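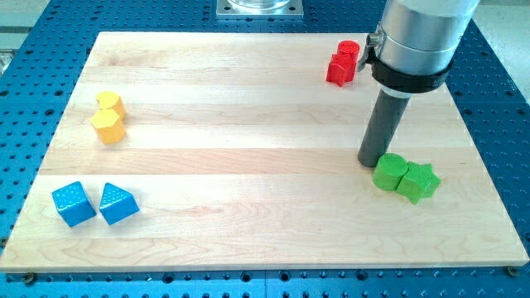
Figura 12. Tabuleiro de madeira com blocos em pares de cor e ferramenta do braço junto aos blocos verdes.

4.2 Recolha de demonstrações na bancada Jirulen

A presente secção estabelece o procedimento para a gravação de exemplos destinados ao treino do modelo de empurrar blocos. Aplica-se às bancadas instaladas nos laboratórios de Assunção e de Umurthorpe. A calibração do braço, tratada na secção 4.1, deve estar concluída antes do início de qualquer sessão.

Preparação do tabuleiro

1. Verificar que o tabuleiro se encontra assente na mesa perfurada e que os fixadores junto aos cantos dianteiros estão apertados.
2. Limpar a superfície com um pano seco. Não utilizar solventes nem produtos de polimento, que alteram o atrito da madeira.
3. Colocar os oito blocos: dois amarelos, dois azuis, dois vermelhos e dois verdes. Nenhum bloco deve ficar a menos de 2 cm do bordo.
4. Executar o comando de verificação no painel Skeltum e aguardar a indicação «Pronto».

Nota: A disposição por pares de cor, como na Figura 12, constitui uma das configurações iniciais admitidas. As restantes são sorteadas pelo programa e apresentadas ao operador no painel.

Gravação de um episódio

5. Introduzir o código do operador e selecionar «Novo episódio».
6. Ler a instrução apresentada, por exemplo «afastar a estrela verde do cilindro verde».
7. Conduzir a ponta da ferramenta até junto do bloco indicado, mantendo-a imediatamente acima da madeira durante a aproximação.
8. Empurrar o bloco com movimentos contínuos e a velocidade moderada. As correções de trajetória são permitidas e devem permanecer na gravação.
9. Premir «Concluir» logo que a instrução esteja cumprida. Caso um bloco tombe ou saia do tabuleiro, premir «Rejeitar» e indicar o motivo.

CUIDADO: Não introduzir as mãos na área do tabuleiro com o braço ativo. Para reposicionar um bloco, acionar primeiro a pausa e confirmar o sinal luminoso no painel.

CUIDADO: Não exercer pressão vertical com a ponta sobre os blocos. O esforço excessivo provoca a paragem de segurança e invalida o episódio.

Validação e arquivo

10. Rever cada episódio antes de encerrar a sessão. O erro 221 indica perda de sincronismo entre a imagem e a posição do braço; os episódios assim assinalados devem ser eliminados.
11. Exportar os episódios válidos para o arquivo central e registar o total na folha de sessão.

Nota: O conjunto de referência, fechado em fevereiro, contém 519 episódios e não deve ser alterado. As novas gravações são guardadas em pasta separada.

Responsável pelo procedimento: Silvana Meireles
Última revisão: 4 de out. de 2019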